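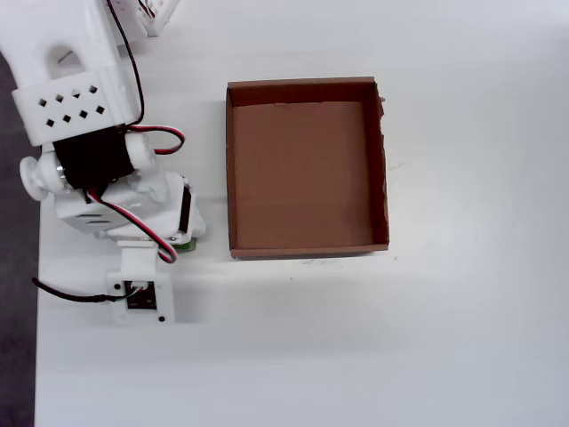 Garlic first, onions further down, then the scape question. Quick one before I go back out, sky is doing something over toward the reservoir and I have a row and a half still in the ground. For curing I have gone off bags completely, mesh or paper, doesn't matter. What I want is a plain brown cardboard box with low walls, open on top, like the one in the photo. Low is the thing. Tall sides hold the damp down at the bottom and you get that gray fuzz around the roots. One layer of heads, necks all pointing the same way, box up off the ground on a table or a shelf. When you want to check them you look straight down and see every head at once, no digging.

On Jul 19, 2025, a list member wrote:

> Hi all, new-ish to the Clivodlow list, I have been reading along
> since winter but this is my first time posting. I planted garlic
> last fall for the first time, 50 cloves of the Hviid that were
> going around, and I think it's ready but I don't trust myself.
> The bottom leaves are brown and the tops are still green. I
> pulled one and it looks like garlic, wrappers seem tight.
>
> Questions:
>
> Do I wait for all the leaves to go brown like with onions?
>
> Do I wash them? The soil here is sticky and they come up filthy.
>
> I have no barn or shed, just a carport and a spare room. Someone
> told me to hang them in the carport but it gets full sun from
> lunch on.
>
> And can I plant my own next year or do I have to buy again from
> Zukel? The price went up and I would rather not.
>
> Also I missed cutting some of the scapes, did I ruin those ones?
>
> Thanks, sorry for the long message.

Not long at all, and welcome. Taking these in the order I remember them.

When to pull. Not like onions. With onions you let the tops flop and dry right down. If you do that with garlic the wrappers rot off underground, the cloves start to spread apart and it won't keep. Each green leaf is one wrapper, more or less. So I count down from the top and when the lower third or so is brown I dig. Sounds like you're there. If the one you pulled has tight skin and you can feel the cloves as bumps through it, go. If the skin is smooth and thick all the way around, give it a few more days. If the skin is already splitting, dig the lot today and eat the split ones first.

Stop watering now if you haven't. I quit a week before, or try to. This year the rain had other ideas.

Dig, don't yank. Hviid has a stiff neck but it will still snap on you in clay, ask me how I know. Fork in well to the side, lever, lift. I put the fork straight through 7 heads last summer being in a rush, which I am again right now, so. Stabbed ones go to the kitchen that night. Do not try to cure them, they go off and take the neighbors along.

Washing. People fight about this one and I'll probably get replies. I don't wash. Let the mud dry on, a day or two, and most of it comes away with your thumb. The outermost skin comes off with the rest. Don't bang them together to knock the dirt off, they bruise like apples and you won't see it until December when you pick one up and it's soft on one side. There are folks on this list who hose theirs and swear by it. If you hose, do it the minute they come out of the ground and get air on them right away, a fan, not just hoping.

Where. Not the carport! Full sun in the afternoon cooks them. I did a batch on the tailgate once, thought I was being smart, and got cloves that were sort of clear and rubbery. Spare room is good. Window open, door open, fan on low pointed across the boxes and not down into them. I've been using an old Akus desk fan, it rattles, it's fine. Anything that moves air.

Boxes again becuase I skipped some of it up top. Trays from the produce section are good, or cut a taller box down with a bread knife. Leave the leaves on. If the leaves stick out over the side that's fine, that's good even, the tops want air as much as the heads do. Turn everything over every couple of days for the first week, after that leave it be. If the bottom of the box feels damp or has gone soft, swap it for a dry one, don't try and dry out the same one. And no newspaper in the bottom. I know, everyone does newspaper. It wicks up the wet and then sits there holding it against the roots.

For 50 heads you'll want more than one box. People always try to get them all into one. Single layer, I mean it. Put a pencil mark on the side for which bed they came from if you're going to save any. I never do and am always sorry.

How long. Until the neck is dry when you cut it. Not a date on the calendar. Cut one, look at the end, if there's any green or it feels moist or smells strong then it isn't done. In my back room it has taken 6 weeks in a muggy year and a good bit less in a dry one. After that trim the roots short, cut the stem leaving a stub, and now you can stack them if you like. Cool and dry for keeping. Fridge makes them sprout.

Saving your own. Yes, do. No need to go back to Zukel unless something goes wrong with yours, rust or white rot or what have you. Pick out the best looking heads NOW, before anyone cooks with them, and put them somewhere else with a note on. Hard part is not eating the big ones. Big cloves make big heads, so if you eat the best and plant the runts you go downhill a little every year and then blame the variety. Which I did for years with another one whose label I lost. Don't break the heads apart until the day you plant.

If you want to do the sums, count how many plantable cloves are in one head, and divide. Hviid gives me few but fat. You need far fewer seed heads than you'd think to fill the same bed again.

Scapes. No you didn't ruin them. The heads on those will be a bit smaller, that's all. They may store fine, they may even store a touch better, I have heard it both ways and have never kept a proper record. If the scape has gone straight and the little bulbils are showing, you can leave it on while it cures and then plant the bulbils in a corner somewhere. First year you get a thing like a marble. Takes a few years to be worth eating. Free though.

Onions, for whoever asked off list earlier in the week. Same boxes, different timing. Let the tops go over by themselves, please stop stepping on them to make them fall, it lets rot in at the neck. Onions can stand some sun, garlic not so much. Thick neck ones won't keep whatever you do, use those up by fall. I start mine outside on the path if it's dry and move them in at night. Then boxes, same low ones, single layer again.

Shallots as onions.

Potatoes are the opposite of all of this, dark, no light at all, deep box with the lid shut. Don't put them in with the onions. Will write about potatoes some other time, mine aren't ready and I've a bad feeling about the scab.

One more thing while I have the list's attention. The share table. Whoever left the bundle of Hviid there with wet tops rubber banded together, thank you, very kind, but they had started to sweat by the time I got to them and I threw a couple out. Loose is better. I will bring a pile of flat boxes over and lean them against the end of the table, help yourselves, no need to bring them back. I get them behind the hardware store, they put out stacks.

And order labels if you want in on that. The price drops at 400 and we are not there yet, reply to me and not to the whole list please or everyones inbox fills up again like last time.

Right, first drops on the window. Going to get that row in. Will be wet garlic after all that talk. If somebody has a spare fan to lend for a couple of weeks I would take it, rattly is fine.

(plot by the lower tap)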